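Porninum: listing texts for camera deal pages

What this is

1000 short product-deal texts for cameras, lenses and bundles, collected from affiliate pages and cleaned up by Teguh Osman and Divya Thevar. 957 are in English. The rest are mixed or machine-translated and we left them in, flagged in the lang column.

Why we bothered

Most deal pages claim a discount. We wanted to see how many say what the discount is measured against. If you came looking for a tool that finds you a cheap camera, this won't do it, and I'd be wary of anything that says it will.

Columns

id, title, body, lang, claimed_price, reference_price, condition, label

The condition column takes new, refurbished, open box or unclear. Expect a lot of unclear. Sellers love the word "renewed" and rarely say who did the renewing. 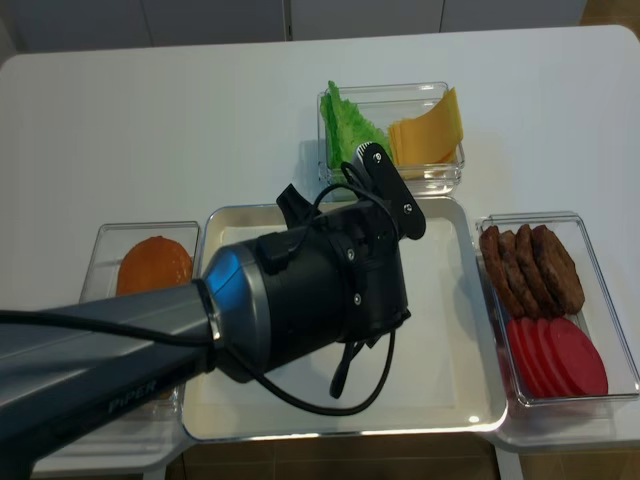

PiPER arm over a tray, with sandwich ingredients in glass containers.

Labels

Dayana Ledesma and Hidayah Nugroho each labeled every row as specific, vague or misleading. They disagreed on 63 rows. Those were settled by Joonas Lahtinen, who had seen neither set of labels. One tiebreaker is thin, and I said so at the time. Both original labels are in labels_raw.csv, so you can settle them your own way.

Known problems

Prices were copied as shown and never checked at checkout. A "was" price may never have been charged by anyone.

The Eltport pages repeat each other almost word for word. Deduplication caught exact copies only.

13 rows have a claimed price above the reference price. We checked them against the saved pages and they really do read that way.

Body text sometimes stops in the middle of a sentence where the source page did.

Please don't

Train a "trust score" on this and put it in front of shoppers. Wilura tried that with an earlier version, and the score mostly tracked text length.

Version

Last changed 6 Sep 2025. The January release had a broken condition column, so throw it out if you still have it.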